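How to plan a two-arm robot budget by trying it in simulation first

If your group is saving up for its first two-armed robot, congratulations, this is a brilliant stage to be at! You can still change your mind about everything and it costs you next to nothing. I helped put together the equipment plan for our little workshop in Lurthorpe last January, and these are the steps I'd follow again.

Step 1. Write down the jobs, then the robot
Start with a page of things you want the arms to do. Ours said things like "pick up a small dish from a worktop". Kanyarat Khamphan made us add the size and weight of every object, and it changed our shortlist straight away (two grippers we loved couldn't open wide enough).

Step 2. Price the bits around the robot
The arms get all the attention, but go through mounting, spare fingers, cables, delivery and a decent computer as well. Our first sheet left out spare fingers and carriage. Together they came to £817, and that was a nasty surprise on a small budget. Put a line in for each, even if you only have a guess.

Step 3. Build a pretend room
Make a simulated room with furniture at sensible heights and drop the robot in. We called ours Drullex. Don't fuss over making it match your own room perfectly. Give it a desk, a long counter and a few small things to reach for, then look at it from the robot's side as well as from across the room.
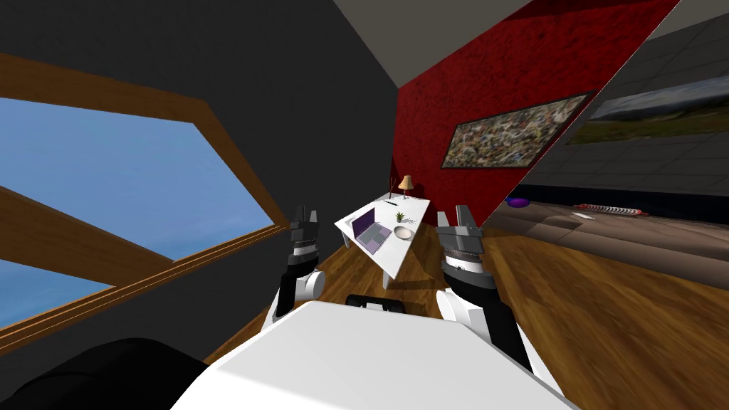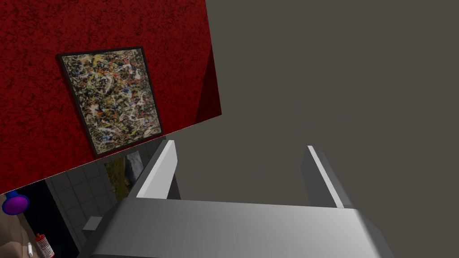

Simulated views from the robot's side, with gripper fingers open and paintings on the walls behind.

Step 4. Test reach and view before you choose extras
Try every job on your page from at least two standing positions. Note where an arm blocks the view of the thing you're after, and move the virtual camera until it doesn't. We ran 261 attempts over a fortnight and it was great fun, especially once Uriel Gallegos started keeping a league table. By the end we knew we could skip the taller stand and put £300 towards a second camera.

Step 5. Ask for two quotes on the same list
Send identical lists. We used Mellberg and Thepsuriya, and the totals only made sense side by side once both had included training and postage. Ask how long each price holds, too.

Step 6. Spread the running costs
Take your yearly guess for repairs and software, divide by 12 and put that in the monthly sheet. Leave a blank row for the thing you've forgotten. Ours was a longer extension lead!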